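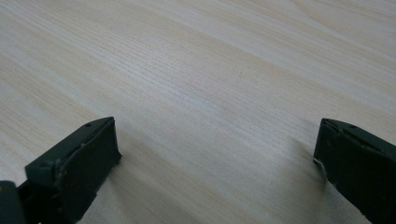
Part-time technician, Beltlow gripper station
Flomerier, Estmont site

Flomerier is looking for a part-time technician to look after one machine. It is the Beltlow station at our Estmont site, a bench cell with one arm-mounted gripper and one hand-held gripper that share the same finger design. Both grippers carry a camera that looks down over the fingers. The station is used most working days by a small group of operators, and it needs someone who will keep it in the same condition from one week to the next.

The last technician has moved to our Schmieder building and will be available for a handover during the first two weeks. After that the station is yours. You would report to Sobia Gilani, who runs bench equipment at Estmont.

Hours and pay

The job is 26 hours a week. Mornings are preferred, since the operators start after lunch, but we can talk about how the hours are spread. Pay is $3,530 a month before tax. The position runs through the end of September and may be extended. There is no on-call work and no weekend work.

What the work is

Most of the job is routine care. The arm itself gives little trouble. The fingers, the finger mounts and the cameras take up most of the time.

Start of day. Wipe down the bench top and the fingers. Check both finger mounts for play by hand. Open and close each gripper through its full travel and listen for rubbing. Look at the camera picture on the monitor with the gripper open - both fingertips should come into the picture from the bottom, one on each side, with their tips at close to the same height. If one sits clearly higher than the other, the mount has shifted and the camera check has to be done again before anyone uses the gripper.

Finger inspection. Fingers are taken off every 400 cycles and looked at under the bench lamp. You will be looking for nicks along the top edge, chips near the tip, frayed material at the lower front corner, and any crack that starts from a hole. Scratches and scuffs on the flat inner face are normal and are written down but not acted on. A chip that changes how the two tips meet means a new pair. We replace fingers in pairs only, even when one of them looks fine.
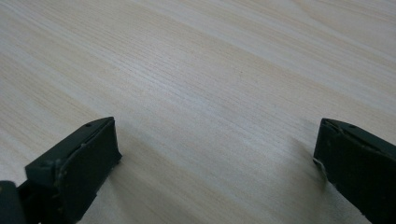
Gripper fingers open over the bench, with wear along the edges of both.

Changing a pair. With the gripper powered down, remove the finger screws, clean the mounting faces with a dry cloth, fit the new pair and tighten the screws by turns so that neither finger is pulled over. Then close the gripper slowly on the paper gauge. The gauge should be held evenly from top to bottom. If it swings, loosen and start again. A practiced person takes 15 minutes for this, including the gauge check. Expect it to take longer at first.

Camera check. Clean the lens, confirm focus on the bench surface, and compare the view to the reference print kept in the station binder. The wood-grain top can throw a soft reflection from the ceiling lights into the view. When the reflection gets strong enough to hide the grain, turn the light panel or ask facilities to do it. Do not change the exposure setting to get around it. That setting is shared with the Schmieder station and the two have to match.

Repairs. You will do small repairs at the bench: replacing screws and pins, re-seating cables, swapping a finger drive belt, freeing up a sticking slide. Anything inside the arm goes to the supplier, and your part there is to write a clear fault report and box the unit properly.

Records. Every finger change, inspection and fault goes into the station log the same day, with a photo. Plain sentences are fine. We care that the next person can tell what you saw and what you did about it.

Spare parts. Keep the finger drawer stocked and labeled by batch. Printed fingers vary in finish between batches, and we need to know which batch is on the machine at any time. New fingers come with rough seams now and then - light trimming with a blade is allowed on the outside edges, never on the inner face.

Who we are looking for

You should have at least a year of hands-on work with small machines of some kind. Past hires have come from printer repair, sewing machine service, packaging lines and a dental lab. Robotics experience is welcome and is not required. We will teach you the station.

You need to be comfortable with:

- hex keys, small torque drivers and calipers
- reading a simple assembly drawing
- following a written procedure in order and saying so when a step is wrong
- basic computer work, such as naming files and filling in the log
- standing or sitting at a bench for a full morning

Some experience with 3D printed parts would help. So would having looked after a machine that other people use, because you will sometimes have to tell an operator that the gripper is out of service until the gauge check is done.

Training

Week one is spent alongside the outgoing technician. You will watch a full inspection, then do one with help. In week two you do the inspections and finger changes yourself and the outgoing technician signs them off. Safety training for the arm takes half a day and has to be finished before you work inside the guard. Training time is paid at the normal rate.

How to apply

Send a short letter and a list of your past jobs to Sobia Gilani, Bench Equipment, Flomerier, Estmont. A formal resume is fine but you do not need one. In the letter, please describe one thing you have repaired: what was wrong, how you found it, and what you would do differently. One page is enough.

Applications close April 23, 2021. We will invite a few people to Estmont for a bench visit, which lasts a morning. You will be given a worn pair of fingers to inspect, change a pair on the hand-held gripper using the written procedure, and fill in a log entry. There is no written test. We pay travel costs for the visit, so keep your receipts.

If you need any adjustment to the bench, the seating or the lighting, for the visit or for the job itself, mention it in your letter and it will be set up before you come in.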